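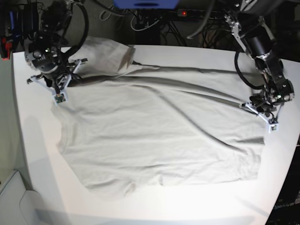 10月 下午三点四十
记录:Ffion Ruddock

浅灰短袖还是最难伺候的一件!颜色跟白桌面太接近了,铺开以后我得歪着头、借着侧光才看得清下摆在哪儿。今天本来打算把Bevan那批叠法全部过一遍,结果一大半时间耗在“铺平”这一步上,叠反而没花多少工夫。先记下来,免得下周又从头吵一遍。

铺平的问题主要在肩膀。这件的袖子老是往里翻,翻进去之后肩线那一块鼓着一小包,后面怎么折都是歪的。我上午的做法是先拉下摆,把下面弄得漂漂亮亮,再回头收拾上面,完全错了:上面一动,下面又全是斜褶子,白干。下午改成先把两边肩膀拉开,袖子翻出来摊好,再顺着侧缝往下捋,最后才碰下摆。顺多了!桌边那张Widier流程卡上写的是“由下至上”,我已经用铅笔划掉,旁边打了个问号,谁有意见直接写在问号后面。

还有下摆中间那个小凹口,我一开始以为是裁坏了,拿手指一挑,只是边往里卷了一点。以后看到这种先挑一下再说,别急着往次品筐里扔(说的就是我自己,上个月扔过一件好的)。

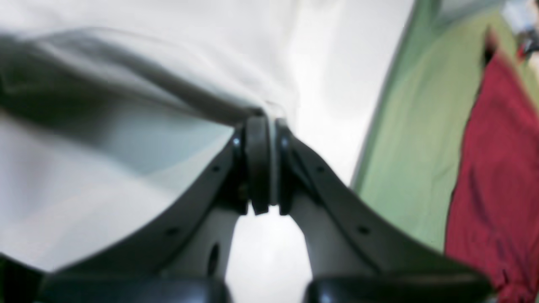
白布这一侧,右手边是浅绿色的面,最右边还有一条深红布料。

白布的脾气跟灰T恤不一样。厚薄我没量,光凭手感,它压下去的褶子回得慢,一旦按出一道印子就赖在那儿不走。所以捏的时候尽量少捏,捏一次就挪到位,不要来回试。我试过用手掌平推,从中间往两边,推到边上再松手,效果比揪着角抖要好;抖起来是痛快,可落下来每次都不一样,没法比较。

深红和浅绿我建议继续留着用。白配白看久了真的会眼花,旁边有点颜色,布边到哪儿一眼就清楚,我对齐的时候心里踏实很多。Jillum那边寄来的色布如果还有剩,帮我留一块,长50厘米就够,不用烫,我自己会弄。

折的顺序目前定成这样,先用着:
左侧连袖子往里折,折到领口边;
右侧照做,两边在背后可以叠上一点,别强求正好碰上;
下摆往上折到一半,停一下,把中间的气压出去;
再折一次,翻面,看领口正不正。

“压气”那一步请不要省。我省过,叠完像个小枕头,放在架子上自己慢慢张开,很气人。
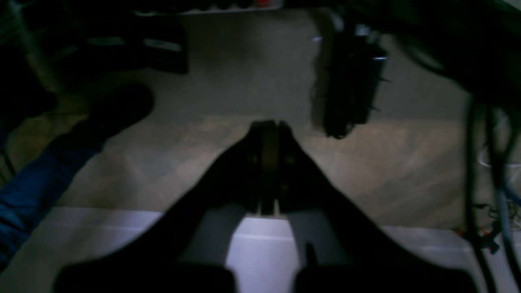

白色台面的边沿,再往外是米色地毯。

说到台面,边沿这块我想多唠叨两句。大号的衣服铺开会往外搭,下摆一旦垂过桌边,布自己的重量就会把整件往下带,前面铺好的肩膀又跑了。我的土办法是整件往里推一掌宽,哪怕领口那头挤一点也行。布要是滑到地毯上就别直接捡回来接着叠,先抖一抖,浅色的东西沾了毛特别显眼,粘毛滚筒在第二个抽屉里,用完请放回去。

Gistusia的柔顺剂这轮先不加。上一轮加了以后手感确实舒服,可布变得太滑,折好的边老往旁边溜,我分不清是叠法不行还是布太滑。一次只改一样东西吧,这话我去年就写在本子封面上了,自己也没做到。

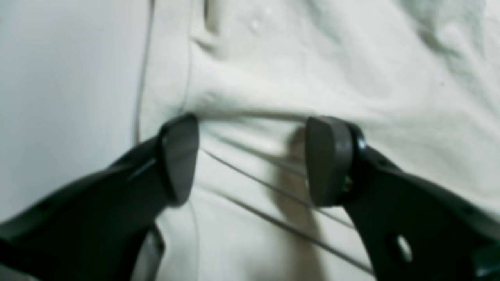

皱成一团的布怎么起头,也是下午一直在琢磨的事。我现在的习惯是不急着找角,先挑最高的那道褶子轻轻提一下,看它往哪边散,散开的那边多半能摸到边。有时候提错了,整团翻个身,那就放下重来,别硬拽,硬拽只会把里面那层越裹越紧。摸到边以后沿着边走,走到角就好办了。每件我给自己限时25分钟……写下来觉得好宽裕,可碰上里外翻着的长袖,真不一定够。

待办:
灰T恤用新顺序再铺一遍,明天早上光线好的时候做;
流程卡等大家看过再重印;
这批一共36件,叠完的放左边架子,没叠的别混进去;
问Jillum色布的事;
第二个抽屉的粘毛纸快没了,记得买。

长袖明天午饭后再开始,想一起试的直接过来就行。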